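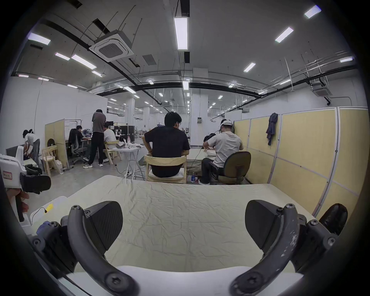 *Finger surfaces and pads, see items 3 and 4. Second unit at left.*

**Hand-held gripper pair, pre-use inspection**
Build: Poraveo, revision 2
Location: Jundomley shared workshop, cloth-covered bench
Date: September 21, 2025
Inspected by: Inès Mallet
Comments marked IV: Ieva Vanags

Marking: [x] accepted, [ ] open, [n/a] not fitted on this revision. An open item in sections A or B takes the unit off the bench. An open item in C or D goes on the action list and the units may be used meanwhile if the comment says so.

## A. Mechanical, power off

- [x] **1. Base and housing.** No cracks at the screw bosses. Seams closed by hand pressure, no movement. The printed housings on both units are from the July batch.

- [x] **2. Finger screws.** Seated, heads undamaged, none proud of the finger. Checked with the short driver, no further turn at hand torque. Thread lock was applied at assembly and was not reapplied.
 - IV: The driver in the bench drawer has a rounded tip. Use the one from the Olszewski kit and put it back in the kit.

- [ ] **3. Finger surface.** Right finger is scuffed, with chipped grey patches. Surface damage only. Flexed by hand against the bench edge, no creak and no visible crack line at the screws. Left finger acceptable.
 - IV: I would not replace it for the coating. I would replace it if a patch reaches a screw hole. Mark the present edge with a paint pen so there is something to compare with next time.
 - IM: Marking to be done before the next session. Left open until then. Use permitted, exception to the rule above agreed with IV.

- [ ] **4. Pads.** The pads on this unit do not match. The left one is finely ribbed, the right one is smooth and slightly larger. Both are firmly attached, no lifting at the corners. The faces meet when closed, with a small overhang on the right.
 - IV: A mixed pair grips acceptably but makes the results hard to compare with the other unit. Fit one type on both sides. I don't mind which, but write it in the build log.
 - IM: Ribbed pads are in the Sultberg order. Smooth pad stays on until they arrive. No safety consequence, exception as for item 3.

- [x] **5. Travel.** Opened and closed 100 times by hand on each unit. No binding, no step in the movement, no change in sound. Fingers return to the same closed position against the gauge block.

- [x] **6. Pinch clearance.** With the fingers fully closed, the gap between linkage and housing does not admit the test pin. This was the reason for revision 2. On the first revision a fingertip could be put in there, and was.

- [x] **7. Handle.** No play between grip and body. No sharp print edges where the palm sits. One ridge on the lower handle part was sanded during the inspection.
 - IV: Sand with the unit over the bin, not over the cloth. The dust gets into the vents.

- [x] **8. Unit label.** Present and legible on both. Labels must stay on the housing side, clear of the jaw mechanism.

## B. Electrical

- [x] **9. Cable and strain relief.** Cable pulled at the housing in line and sideways. No movement of the jacket. Slack is enough for full arm reach with the operator seated.

- [x] **10. Top plate vents.** Slots clear on both units. Look at them against a lamp, they clog from the inside first. Do not use compressed air with the plate fitted.

- [x] **11. Power-up.** Units started one at a time. Indicator on each goes green. Any other color, or no light after the start interval, means disconnect and open the housing. Do not restart a second time to see whether it clears.
 - IV: Add the start interval as a figure in the next version of this list. At present it depends on who is impatient.

- [x] **12. Temperature.** Back of the hand against the top plate after the cycle test under power. Warm, can be held without discomfort. No odor.

Hold the units upright above the cloth for the indicator check, one in each hand, with the fingers pointing away from the face. Both lights have to be seen from the operator position without turning the units over. If a light is hidden by the wrist, change the grip and repeat, as a light that can't be seen in the working grip is no use as a warning.

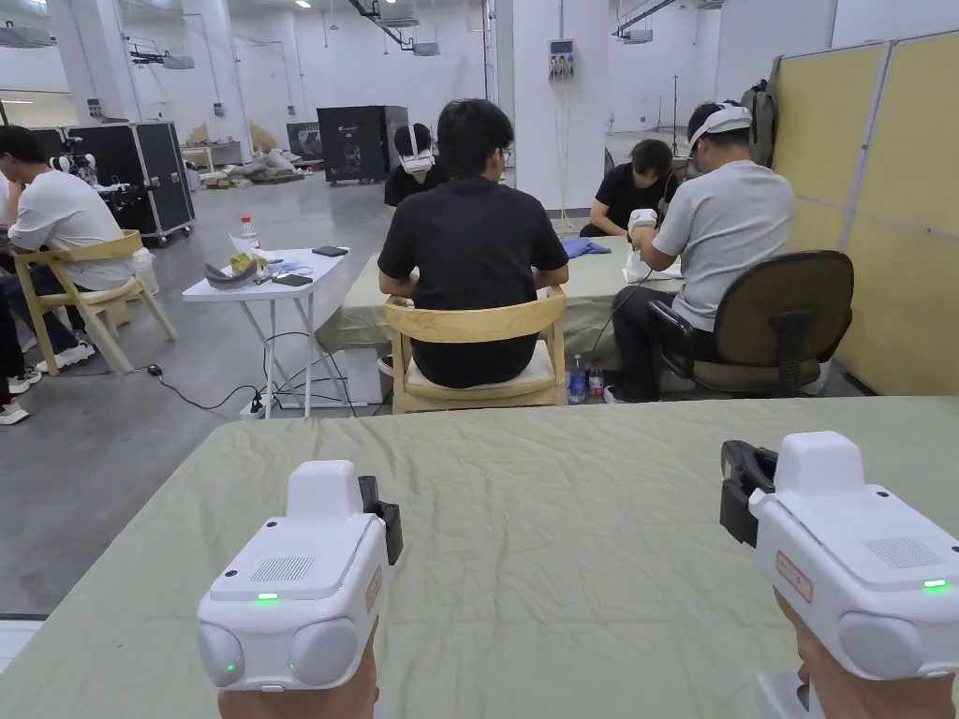
## C. Bench and floor

- [x] **13. Bench surface.** Cloth covers the full working area and nothing hard is under it. It is wrinkled. Wrinkles are acceptable for parts handling but a fold higher than the pad will lift the fingertips on a flat pick. Pull the cloth flat before any test that measures height.
 - IV: Clip the cloth at the back corners. On the long table it creeps toward whoever is sitting there and takes the loose parts with it.

- [ ] **14. Floor cables.** A power cord runs across the open floor from the folding table, and a power strip lies on the floor near the same table. Both are in the walking line between the workstations. Route along the partition or put a cable cover over them.
 - IM: We own a cover. It was last seen under the Sultberg bench.
 - IV: Units may be used. Nobody carries a powered unit past the folding table until this is closed.

- [ ] **15. Liquids.** Bottles on the floor beside the work table, and one on the folding table near the phones. Floor bottles get kicked, and the power strip is close enough to matter. Move all bottles to the shelf by the door. A closed cap does not change this item.

## D. Operator

- [x] **16. Seating and clothing.** Seated with both elbows free. Chair with casters locked or a fixed chair. Sleeves above the wrist or closed at the cuff, no lanyards. Long hair tied back. Operators using a head-mounted device are to have its cable behind the shoulder before they pick up a unit, and a second person checks it.
 - IV: The folding-table side is tight when two people sit back to back. Push chairs in on leaving, including for short breaks.

## Actions

| Item | Action | Who |
|---|---|---|
| 3 | Mark edges of the chipped patches with paint pen | IM |
| 4 | Fit matching pads, enter the type in the build log | IM |
| 11 | Measure the start interval, add to list | IV |
| 13 | Clips for back corners of cloth | IV |
| 14 | Find the cable cover, reroute the cord and the power strip | IM |
| 15 | Move bottles to the shelf | everyone at the table |

## Notes for the next inspection

The gauge block for item 5 has a burr on one long edge. Use the other face until it has been stoned.

Item 12 should be done with the room at its normal temperature. With the ceiling units running hard the top plate reads cooler than it is, and the hand test is coarse enough already. If someone brings a contact thermometer, record the value next to the box and keep the hand test too.

Spare finger screws are in the tin marked Olszewski, second tray. The longer ones in the same tin fit the thread but bottom out before the head seats. They look identical from above. Measure before fitting.

Released for use with the exceptions at 3 and 4 and the restriction at 14. I. Mallet, I. Vanags.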